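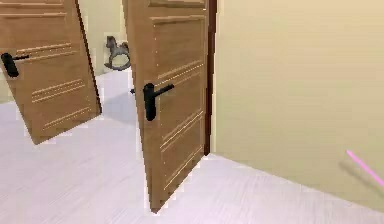 図1 扉区画のシミュレーション画面。木目調の扉と黒いレバーハンドル、奥の部屋に木馬の玩具。

サイト内検索 キーワードを入力 検索
12/08/2023 Gundusham 評価手順班
シェア 4 コメント 2

Volell 中間進捗報告(Vekon 助成担当宛)
屋内移動ロボットの扉通過に関する評価手順の整備について

前回の報告以降、手順書の本文は第4稿まで進みました。用語の節と記録様式はほぼ固まり、合否判定の節は固まっていません。申請書では今期中に「業界で共有できる基準案」を出すと書きましたが、現時点の文書を基準案と呼ぶのは早いと考えています。以下、進んだ部分と止まっている部分を分けて記します。

作業の範囲
対象は、室内の開き戸をロボットが開けて通り抜ける動作です。引き戸、自動扉、防火扉は扱っていません。試験はシミュレーションで行い、Sharifi の試験棟での実機確認をその後に置く計画でした。実機確認はまだ始まっていません。試験棟側の安全手順書と当方の手順書で「停止」の定義が食い違っており、先方は動力の遮断を、当方は指令速度ゼロの保持を指しています。どちらかに寄せれば済む話に見えますが、記録様式の半分がこの語に依存しているため、書き換えの範囲を洗い出しているところです。

シミュレーションの試行
今期は490試行を記録しました。自動判定では大半が成功になっています。ただし、この成功率を外部に出すことには反対です。自動判定は「機体の基準点が戸口の向こう側に出たか」しか見ておらず、途中で扉に何度触れたか、枠をこすったか、通過後に扉がどうなったかは問いません。住宅で使う機械の評価としては甘すぎます。

そこで記録のうち80試行を抜き出し、人が再生画面を見て判定し直しました。判定者は2名で、互いの結果を見ずに付けています。自動判定が成功とした試行の中に、判定者がそろって不合格とした例が見つかりました。扉を押し続けたまま体をねじ込むように通ったもの、通過中に機体の一部が壁にめり込んで見えるものです。後者は物理計算の設定の問題で、ロボットの能力とは関係がありません。成功としても失敗としても数えるべきでなく、試行そのものを無効にする規則が要ります。第3稿までにはこの規則がありませんでした。

判定者どうしの食い違いも残っています。割れたのは、軽い接触を許すかどうかです。第3稿の文言は「著しい接触がないこと」でした。「著しい」の意味を読み手に任せておいて、判定が揃うと期待するほうがおかしい。第4稿では接触の継続時間と押し付け力の記録を必須にしましたが、しきい値は空欄のままです。根拠のない数字を入れると、その数字だけが独り歩きします。

場面の作り方について
図1は扉区画の一場面です。左と中央の扉は同じ蜂蜜色の木目で、把手も揃いの黒いレバー、床は白に近い板張り、壁は淡いベージュの無地です。見栄えは悪くありません。しかし評価用の場面として見ると、いくつか気になる点があります。

左の扉は傾いて見え、下端が床から浮いているようにも見えます。見え方の問題なのか、蝶番の軸の設定がずれているのかは、一枚の画面からは決められません。配布元のモデルを信用して、各扉の軸の向きと床との隙間を確かめずに試験に入るのは、計器の校正をせずに測るのと変わりません。第4稿では、試行の前に扉モデルごとの点検票を埋めることを求めています。点検票には、軸の傾き、可動範囲、把手の回転の有無、開閉に要する力、床との干渉を書きます。

把手が同じ形で揃っていることも、手順の側から見れば弱点です。黒いレバーと明るい木目の組み合わせは、検出する側にとって易しい条件と思われます。丸いノブ、扉と同色の把手、低い位置に付いた把手を混ぜなければ、「扉を開けられる」という結論は書けません。せいぜい「この型のレバーの付いた扉を、この照明で開けた」としか言えないはずです。既存の評価報告を読むと、この限定が表題から落ち、要約からも落ち、本文の付録にだけ残っていることがよくあります。当方の記録様式では、把手の型と照明条件を結果の表と同じ頁に書かせます。

奥の部屋の木馬のような置き物の扱いも論点になりました。戸口の先に物がある場面と、何もない場面とを同じ条件として集計してよいか、という点です。班内では、通過後の停止位置が変わる以上は別条件だという意見が優勢で、第4稿もそう書いています。玩具のある部屋は人の暮らす部屋として想定すべきだ、という指摘もありました。もっともな指摘ですが、今の手順書に人の存在を想定した項目はほとんどありません。扉の向こうに人がいる場合の速度や合図の規則は、来期に回します。書けていないものを書けたように見せる章立てにはしたくないので、目次には空の節として残しました。

「良い慣行」の収集
申請時の計画には、他の開発組織から良い慣行を集めて一覧にする作業がありました。集めた文書は一通り読み終えましたが、成果としては期待を下回ります。多くは「十分な試行を行う」「条件を明確にする」といった書き方で、何をもって十分とするか、誰が明確だと判断するかが書かれていません。守っても破っても見分けのつかない規則は、一覧に載せないことにしました。その結果、一覧は当初の想定よりかなり短くなっています。残したのは次のようなものです。

・調整に使った場面と評価に使う場面を分け、その分け方を試行前に記録する
・無効にした試行も消さず、理由を付けて残す
・ソフトウェアの版が変わったら、それ以前の結果と合算しない
・判定者が割れた試行は、多数決で片付けず割れたまま報告する

最初の項目について、当方の490試行はすべて満たしているわけではありません。初期の試行では、調整に使った場面をそのまま評価に流用していました。該当する試行には印を付けてあり、集計からは外します。外した後の集計は、点検票による扉モデルの確認が済んでから出し直します。

シミュレーションへの依存
助成の条件には「実環境での安全性向上に資すること」とあります。現段階の成果がこれに応えているかと問われれば、まだ応えていない、とお答えするほかありません。画面の中の扉は反らず、湿気で重くならず、把手のねじも緩みません。摩擦と質量は設定欄に入れた値のとおりです。シミュレーションの利点は、同じ条件を繰り返せることと、機体を壊さずに済むことにあります。どちらも手順を練る段階では役に立ちますが、安全だと言う根拠にはなりません。手順書の表紙に「本手順による合格は実機の安全を示さない」と入れる案には、広報上の理由で反対が出ています。班としては入れるつもりです。

予算と日程
計算機の利用料は計画の範囲内です。再判定の人件費は当初の見込みを超えました。見込みを立てた時点では、自動判定で足りるという前提だったためです。不足分は出張費の未使用額から充てたいので、費目変更の可否をご回答ください。

日程では、Sharifi での実機確認を3月に置き直しました。停止の定義がそれまでに揃わない場合、確認の範囲を扉の点検票と記録様式の試用に絞ります。ロボットを動かさない確認になるため、成果としては地味に映ると思いますが、定義の揃わないまま機体を動かすよりはましです。

Vekon に確認したい事項
第4稿の公開時期について、助成要領では中間時点での公開が望ましいとされています。しきい値が空欄の手順書を公開すれば、読み手が各自の都合で数字を埋め、当方の名前を付けて引用するおそれがあります。公開を最終報告まで延ばすか、合否判定の節を除いて公開するか、ご意見をいただければ次の稿に反映します。成功率の数字を年次資料に載せたいとのご依頼については、集計の出し直しが終わるまでお待ちください。記録様式と点検票の写しは別送します。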